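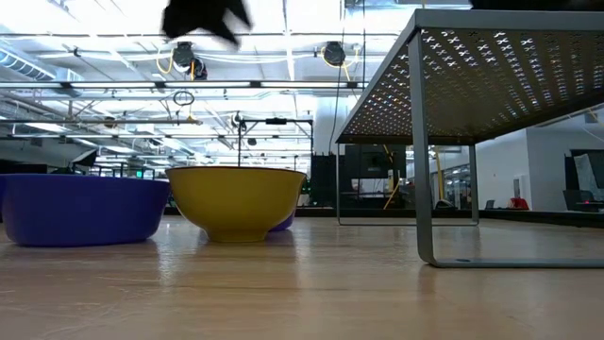
Why does the same madder root give me orange one day and a proper brick red the next?

Mostly it's the water and the heat. Madder likes calcium, so soft water pulls it toward orange, and a pot that gets too hot brings out the browns and muddies everything. The wool and the mordant matter too, but I'd look at the water and the thermometer before blaming either of them.

Home | Notebook | Recipes | Swatches | Contact

25/05/2021
By Hicham Abdel Rahman

We use cookies to remember your settings. Accept / Manage

OK, so the madder saga continues. The last batch for the Trolum blanket came out the color of canned tomato soup and I've been sulking over it ever since, so today was for finding out what I did wrong before I touch any more of the good yarn. Writing this up with orange fingers, sorry in advance if you're reading the paper copy.

Going in, I had a theory, and the theory was the roots. We finished the old sack in the spring and moved over to the Lacerda ground root, and it looks different in the jar, browner and finer, with less of that sweet hay smell. So obviously I decided it was the root's fault and said so to anyone who'd stand still. Then I found an old bag of the previous stuff behind the alum (there wasn't much, just enough for a small pot) and ran it beside the new one. Same orange! Practically the same orange, anyway. The old root went a hair deeper where the yarn was folded over itself, and that could just be my stirring. So I take it back, Lacerda is fine, and I'll stop grumbling when I open the jar.

Yarn is the Dastano two-ply, the undyed one, scoured last night and left to cool in the pot because I went home. It had plenty of spinning oil in it. The scour water was the color of weak tea and I did a second one, which I think we skipped last time. Please let's not skip it. Pale streaks near the ties are nearly always grease in my experience, and you can't see it until the color is on, when it's far too late to do anything except overdye it and call it a design choice.

Mordant was plain alum with a little cream of tartar, the usual sheet on the wall, no changes. I did wonder about leaving out the tartar, as I've read it brightens madder toward orange and orange is exactly what I'm running away from. But I only wanted to change one thing at a time today, and I've already broken that rule once with the roots. Next time.

For the water test I did 200 grams of yarn in each pot, and kept the root at the same strength for both. One pot was water from the filter jug in the kitchen, the other was straight tap with chalk stirred in. For the chalk I used the powdered kind, a teaspoon, whisked into a cup of water first. If you dump it straight in, it sits on the bottom and does nothing for you. Yes, I know a teaspoon isn't a weight. The small scale has a dead battery and the spares have walked off somewhere. If you have them, bring them back, no questions asked.

Well, the difference was huge. The filtered pot looked like carrots within the first half hour and never really moved on from there. The chalk pot started out dull, a sort of pinky brown that had me worried, and then kept getting redder and redder the longer it sat. By the time I'd had lunch it was the red I remember from the sample card! I may have done a small dance. I then spent a good while being annoyed, because we put that filter in ourselves in August, to be kind to the kettle, and ever since then I've been happily filling the dye pots from it because it's nearer than the sink.

So that's the tomato soup explained, or most of it.

The rest of it is heat. I'd gotten lazy and was leaving the hot plate on its middle mark and trusting it. Today I clipped a thermometer to the side and watched, and the Wikard just keeps climbing. It doesn't hold at all on the middle mark, it drifts upward the whole time with the lid on, and when I came back from answering the door the filtered pot was at 86 Celsius. That's far hotter than I want madder to go. You could see the brown coming into it, too, a rusty cast on the skeins nearest the bottom. I took it off and let it fall back down, but what's on the wool is on the wool.

The chalk pot was on the old ring with the cracked knob, and that one behaved beautifully. I'd half planned to throw it out. It stays! I've put tape on the knob where it sat steady, and please don't peel it off. If you need to use the Wikard, take the lid off and turn it down sooner than feels right. It's much too keen.

Which does mean my nice clean comparison isn't so clean, because one pot was filtered AND too hot, and the other was hard water and gentle. I know. I'm going to repeat it with both on low, one after the other on the same ring, which will eat a whole day, but I don't see another way around it. My hunch is that the filtered water will still come out orange, just a prettier orange, without the rust.

Some odds and ends while I remember them.

I strained the root through the stocking this time and it was a pain. The new grind is so fine that it creeps through the mesh and then you spend forever shaking grit out of dry yarn (it's in my sleeves, it's in my lunch). Old cotton pillowcase next time, tied tight, with lots of slack inside so the water can move around in there.

Don't throw out the used root. I put the leftover bag back in fresh tap water just to see, with a scrap of silk, and got a really lovely coral out of it. Very soft. I'd be happy to have a whole scarf in that. There might be a third pot in it as well, though I'd expect it to be getting on for peach by then.

Iron dip: I tried it on one end of a test skein from the chalk pot. It goes to a dark plummy brown very fast, much faster than I'd thought, and it made the wool feel a bit harsh. I like the color a lot. I'm less sure I want it on something that goes over a person's knees. Maybe for the border only? I'd like a second opinion on that, so I've left the skein on the hook by the window with a tag on it.

And rinsing. I'm a convert to letting the yarn sit overnight in the cooling bath before going anywhere near the sink. The skein I rinsed straight away bled and bled and I got bored before it ran clear, so it'll have to be done again. The others can wait until morning.

What's needed for the blanket, so it's all in one place: 600 grams of the main red, all from one pot if it'll fit (I think it will in the big enamel one, as long as we don't crowd it), then whatever we settle on for the border. I want it all in one go. I know we could split it, but matching two madder pots is a fool's game with water like ours, and I don't have the patience to do it twice. The root has to be soaked the night before, in tap water with the chalk already in. I've stuck a note on the filter jug that says KETTLE ONLY in very large letters.

If the big pot doesn't heat evenly I'll turn the yarn by hand every so often, slowly, with the wide paddle, no swishing. The felted corner on the last batch was all me, I got chatting and stirred it like porridge.

Still to do: batteries for the scale, ask whether anyone has a strip kit for water hardness so I can put a real figure in here, repeat of the filtered pot on the low ring, and then a swatch of the second bath on the Dastano instead of on silk. Also order more alum. We're down to the dusty bit at the bottom of the tub.

Swatches from today go in the back pocket of this book once they're dry, tagged in pencil. The pen ran last time and I couldn't read a thing.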